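# The Cream Linen

Text and page: Wenceslao Arriaga

In August I finished the linen room of the Dokport guest house in Virkton. The whole list has 2,722 pieces, with the napkins. Most of them are white and make no difficulty. This page is for the cream ones, which are 746 pieces, and which I like the most and which took the most time.

The word "cream" is used very freely in the house. In our old book the same bath towel is called cream, ivory, natural, and in one place "egg." I have put all of them together on one shelf and I call them cream. If you look at them in the morning, near the window, you will find that hardly two of them have the same color. The towels that were washed many times are a little yellow in patches. The new ones from Jallora are more pink than I expected from the catalog, and I have asked if we can get the older shade again. They have not answered yet.

## Pile, border and hem

When I sort a towel I lay it flat and look first at the border. A wide ribbed border usually stays whiter than the rest, so it shows well how much the pile has changed. After that I follow the hem with a finger from one corner to the other. A rolled hem that is still even can go back to the guest shelf, also when the middle is no longer perfect. A gray mark in the pile gets one more wash with the paste, and only one. If it remains, the towel goes to the pool house.

With the soft, fuzzy cloth I do it in another way. It has no border to look at, so I take a corner and let the fold hang. You see the fibers best along the edge of a fold, where they stand up. On an old piece they look nappy there long before you notice anything on the flat part.

In the first picture, the towel is flat, with the ribbed band on the right and the hem on the left. Near the middle there is a grayish place in the pile. In the second, the cloth is gathered into a corner, and the light fringe of fuzz runs along the right edge of the fold. 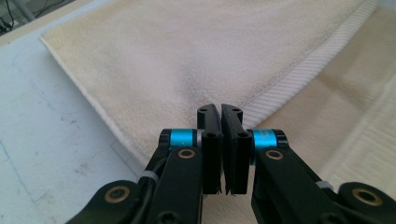

Cream terry towel, ribbed border. 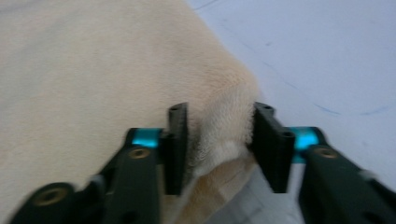 ## How we fold the cream pieces

The bath towels are folded in three along the length and then in half, and in half again. The closed side looks to the door. I know that in many houses they roll them, and Hosseinzadeh, our laundry in the town, sent them rolled for one month. It looked very nice but the shelf holds fewer of them, and the ribbed borders got a wave that did not go out without the iron.

Hand towels are folded in half two times only. Please do not make them smaller! They become thick like a book and fall from the pile.

The soft blankets and covers do not like to be pressed. I fold them large and put no more than 13 in one pile, with the thin ones below. If a corner comes out of the pile, take the whole piece out and fold it again. When you push the corner back with the hand, it makes a lump, and the next person will find it.

## Where things are now

* Top shelf: bath towels with ribbed border, guest quality.
* Second shelf: hand towels, and the face cloths in the flat baskets.
* Third shelf: blankets and covers, soft side inside.
* Bottom, left: pieces for the second wash. The label is green.
* Bottom, right: pool house.

There are also more than 50 pieces which I could not place. Some are cut at one side, some have a border on only one end, and a few are of a cloth for which I do not know the English name. It is thicker than flannel and it has a small loop on the back. They are in the cupboard behind the door, on the paper with the question mark. If you have worked in the house before me and you remember what they were for, write it on the same paper, please. A pencil is hanging there on a string.

The white linen will have its own page when the tablecloths come back from Hosseinzadeh.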